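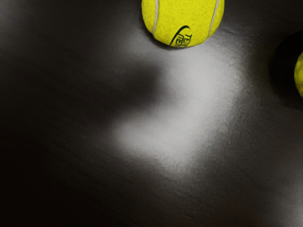

June | By Matilde Torres, Recording Secretary
2 min read

Plevbridge Public Safety Council
Minutes of the Regular Meeting

The meeting was called to order at 6:30 p.m. in the council room. A quorum was present. The minutes of the previous meeting were approved as written.

1. Security at the Motberg consulate
The police liaison reported that two officers remain posted at the consulate entrance on Lobo Street from 7 a.m. to 9 p.m. The post has required 633 officer hours to date. Members asked whether the night hours were covered. The liaison replied that patrol cars pass the building during the overnight shift.

2. Permit for march
An application was received for a march from Dillstead Square to the consulate, with an expected attendance of 700. Moved and seconded to approve, on condition that the final route be filed 72 hours before the start. Carried, one opposed.

3. Street barriers
The request to rent 300 feet of barrier was tabled until a second price is received.

4. Public comment
One resident of Lobo Street asked that parking be restored on the east side. Referred to the traffic office.

Adjourned at 7:50 p.m.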